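4. Fitting the Shoulder Strap (Griswood Weekender and Forau Duffel)

1. Empty the bag. Yes, the side pockets too.
2. Clip both swivel hooks to the D-rings, gates facing out. Tug each one twice.
3. Thread the loose end up through the slider and back over the center bar. If it slips, you went under the bar. Most people do.
4. Set the length. The strap has 7 holes; hole 5 suits a person of about average height, whoever that is.

Note: Bags sold before April have the older Gadetti buckle. See section 6 and bring patience.
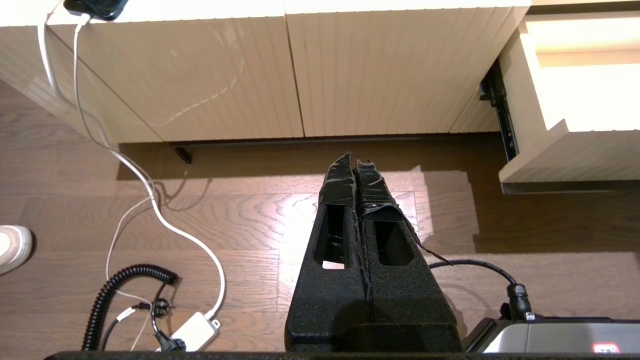

5. Slide the shoulder pad to the middle and press the snaps shut.

Caution: Do not oil the hooks. Oil finds leather, and leather remembers.

Caution: The Peng travel lock ships set to 2000. Change it before your trip — thieves can read manuals too.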